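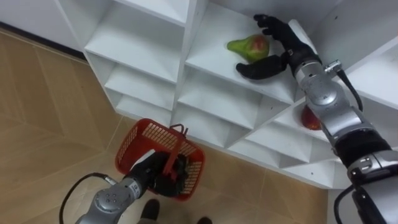 The Welero is a freestanding open cubby shelf in white, made for rooms where things get picked up and put back all day. It has three columns of square compartments and no doors. We sell it mostly for playrooms, entryways and small shops, but a good share of buyers use it for food that keeps at room temperature. Fruit does well on it. A pear set near the front edge of a cubby is easy to see and easy to reach, and the plain white panels behind it make it simple to tell what has been used up and what needs buying.

Every compartment is open at the front, and the shelf boards are flat, with no lip. You can slide a box straight out, and you can wipe crumbs or dust forward onto a cloth. The dividers have pre-drilled shelf-pin holes on their inner faces.

Size and placement

The Welero is 90 cm wide. It stands on its own, but we ask that you fix it to the wall if there are children in the house. A wall strap and two screws come in the hardware bag. The screws are for wood studs, so for brick or plaster you will need your own plugs. If your room has a baseboard, the back of the unit will sit a little way out from the wall. The strap is long enough to allow for this – measure the gap first and set the length before you tighten it.

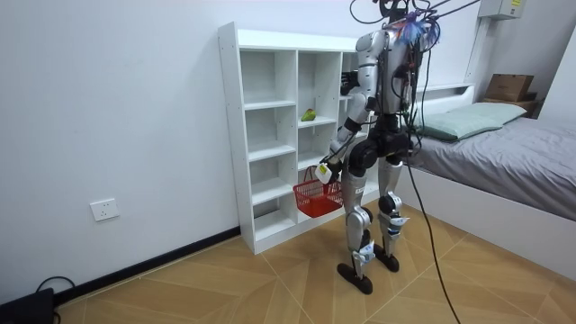

Put it on a level floor. Tile, wood and vinyl are all fine. On thick carpet the unit can lean forward, and we suggest a thin board underneath. Leave enough room in front to stand with a basket on your arm, especially if you plan to use the lower cubbies, as you will be bending down to them.

What to keep where

Heavy things go at the bottom. The upper compartments are best for light items and for anything you want to see without stooping. For fruit, we suggest one kind to a cubby, with space left on all sides so air can move around it. Wash and dry it first if it is damp, and put a saucer under anything very ripe. Juice left standing on the boards overnight can leave a mark, most of all along the front edges.

The Sollard basket and the Mekex divider tray are sold separately and fit any cubby. The tray is worth having if you keep small things like keys or batteries. The basket comes in two depths, and the shallow one is easier to lift out of the top row.

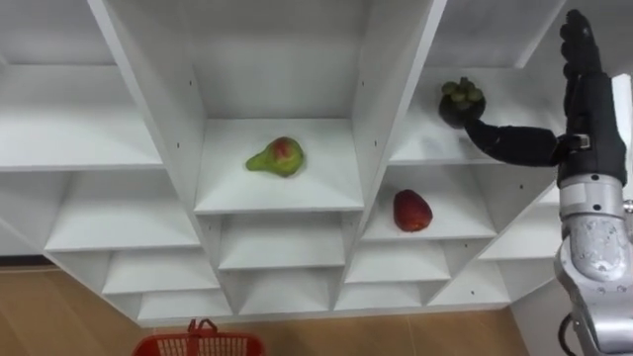
Can the unit be laid on its side? It is built to stand upright, and the boards are only rated for weight in that position. If you need something low and wide, look at the Zelenák bench shelf.

Care

Wipe with a damp cloth and a drop of dish soap, then dry. Do not use scouring powder or anything with bleach. Check the screws after the first month and again once a year. Replacement shelf pins are free for 5 years from the date of purchase – send us your order number and we will mail them.

Delivery

Ships flat in two boxes, which may arrive separately. Please wait for both before you start building. Spare boards were restocked in October and can be ordered singly.

Posted by Emília Sýkora, November 20, 2019
300 shares | 5 comments

Contact us | Copyright Welero. All rights reserved. | Back to top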